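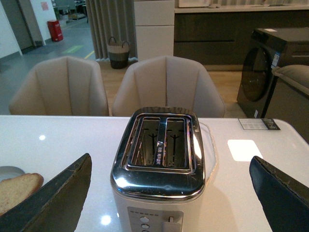

Markos Tzavaras wrote to ask whether the new state rule on compounding pharmacies means his prescription will stop being filled in June, and so many of you have the same worry that we've put it first.

Will my refills stop?
No, and please don't skip a dose over this! The rule changes how pharmacies report what they mix, and your refills carry on as before (the label may look a bit different, that's all).

Does it cover the Punthorpe clinic?
Yes. The clinic pharmacy mixes more than 40 preparations a week, so it has to file with the state just like the big places do.

How long is the rule, and do I have to read it?
It runs to 239 pages, bless it, and you certainly don't. Section 27 is the part that deals with patients, and it's only 2 pages long. The front desk will gladly print it for you.

Who do I call if my pharmacist says something different?
Ask for Ifigeneia Athanasiadis on the patient line. She has been through the whole thing twice and is happy to call the pharmacy for you, even if it takes a few tries to get someone on the phone.

Last updated Jul 10, 2019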